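Home / Posts / Work stuff

The long middle of Numcombe

I've been meaning to write about work for ages, and every time I sit down to do it I end up writing about the garden instead. So tonight, no garden (the beans are fine, thank you to everyone who asked).

Those of you who have been reading since I moved to Stelitden know that I took a job at Vunstead, and that the job is, more or less, showing a robot how to do things with its hands. We call the project Numcombe. The goal is a system that can pick up small plastic parts, turn them over, pass them from one hand to the other and fit them where they belong, and the way it learns is by looking at a great many examples of a person doing those things through the arms. I am one of the people. I move, the arms move, the cameras and the joint readings all get saved together, and at the end I mark the try as good or bad and begin again.

We want 2,000 good examples before the next round of training. As of Wednesday evening we had 437. I know how that sounds! But it was 74 at the start of August, and back then I was so slow that I could drink half a cup of coffee while I worked out which way to turn my wrist, so I'm choosing to be cheerful about it.

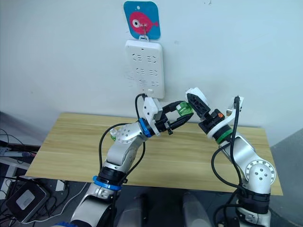

Both arms at the table, with a little green piece in the left gripper.

What I didn't expect is how much I'd have to think about my own habits. Ask me to pick up a bottle top at home and I just pick it up, and I couldn't tell you which finger got there first. At the table I have to be plain about it. Come over the part, open wide, go down, close gently, lift. If I dither, the dithering gets saved too, and the model will quite happily learn to dither. On the other hand, if every try is perfect and starts from the same spot, it learns one spot and falls to pieces when the part is a hand's width away. So we move things about between tries, a little turn here, a little slide there, and we keep some of the tries where I missed and then recovered, and I've grown rather fond of those.

The old Xaba project (before my time, but the notes are still in a shared folder and they are a very good read on a slow lunch) did it the tidy way, with the part in the same place every time. The notes get gloomier and gloomier toward the end. I read them in my first week and have been nudging things sideways ever since.

The wrist view is the one I watch most when I'm lining up. It took me a good two weeks to trust it over my own eyes — you want so badly to lean over and look — but for a white part on a pale table it really is the better seat.

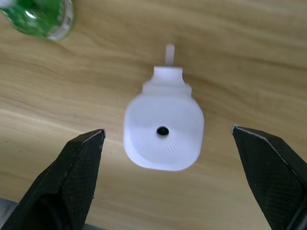
Do you keep the tries that go wrong?

Some of them. If I miss and then fix it in the same go, it stays in, marked as a recovery. If I drop the part on the floor or just give up, it gets marked as bad and left out of training.

Next week I'm supposed to start on handing parts from left to right, and my left hand is not my clever hand, so expect complaints. I'll also have bean pictures by then.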